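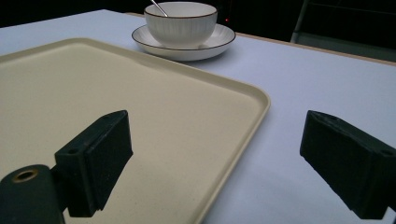
Filed under: Robotics > Workshop news

Feb 3, 2025 | Winalness news desk

New finger pads and a 25-minute check for the Brudov table-clearing gripper

The hand-held gripper at the Brudov workshop is back on the tables after its first full service, and it has come back with fresh pads, a new set-up sheet and a much shorter wait before the day's recording can begin. Getting it ready used to swallow most of a morning. It now takes 25 minutes, kettle included!

Brudov uses the tool to record people handling trays, bowls, saucers and spoons, so that the arm at the Khunthong test kitchen can be trained to clear a table. The operator holds the gripper and does the job by hand, with the camera looking out between the two fingers. By the end of December it had recorded 1,585 runs, and the wear was starting to tell. Pads had gone shiny at the tips, one finger was sitting a touch lower than its partner, and smooth crockery was slipping more often than anyone liked.

The service itself was lovely, simple work. Both fingers came off, the mounting holes were cleaned out and the bolts were replaced. The pads were then swapped as a pair (a new one facing an old one grips unevenly, as the team found out last summer). The pivots got a wipe and a very small amount of dry lubricant, and the fingers went back on against a flat steel block to bring the tips level.

After that comes the part the workshop is most pleased with. The old check was to open and close the gripper a few times and see if it felt right. The new one, written with Zistura, who supply the pads, has the operator open and close it 200 times while the software logs the width between the fingers. If the closed reading drifts, the sheet says which side to look at first. On the first try it picked up a loose bolt that had passed two pairs of eyes.

The camera gets its turn next. The lens is cleaned, the exposure is fixed under the lamps that will be used that day, and a short test clip is taken at table height. Pale crockery on a pale table is hard going, and the rims need to stay readable when the lights are up. The clip also has to show both finger pads clearly. If it doesn't, the camera mount is loosened, nudged and checked again.

Since the service the gripper has made another 973 runs on the same pads. They are now wiped with a damp cloth between batches, and left to dry before anyone picks up a plate. A spare pair is kept in the drawer with the steel block, already drilled, so the next change should be a lunchtime job.

Khunthong has asked for a copy of the sheet to try on the arm, which uses the same finger pattern. The closing test will need a slower speed there, and the pad wear may look quite different with a motor doing the squeezing. Work on that version starts once the current set of tray recordings is finished.

Contact the news desk | © 2025 Winalness | Back to top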